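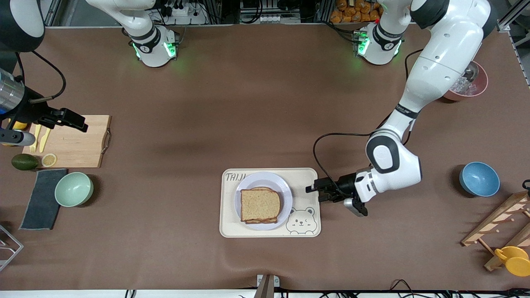
Lunch With the New Hires

I have worked in the prep kitchen at Wolldale for long enough to have trained most of the people in it, and I used to think that was the hard part. Then Rurkar sent us two arms and a tray with a bear on it.

My job title changed on a Tuesday. I went from making sandwiches to "supervising plate assembly," and it came with the same pay and a stool. The arms do the sandwich on whole-grain bread, one plate at a time. I lay out the fork and knife side by side on the board, put the lemon where the lemon goes, and fold the towel. If I fold it wrong I hear about it from a dashboard.

We used to send out 189 lunches before noon. The goal for the arms this month is 70, and everybody upstairs is thrilled with 70. I once did 122 by myself with a sprained thumb and got a fridge magnet.

To be fair, my wrists feel great. I go home less tired and more annoyed, and my wife says she can't tell which version she prefers. The younger crew like it fine. Two of them are taking the Jiltent course so they can fix the things when they stall, and they now say "end effector" at the bus stop.

What I miss is the talking. You chat when your hands are busy. Sitting on a stool watching a plate, you mostly think about lunch.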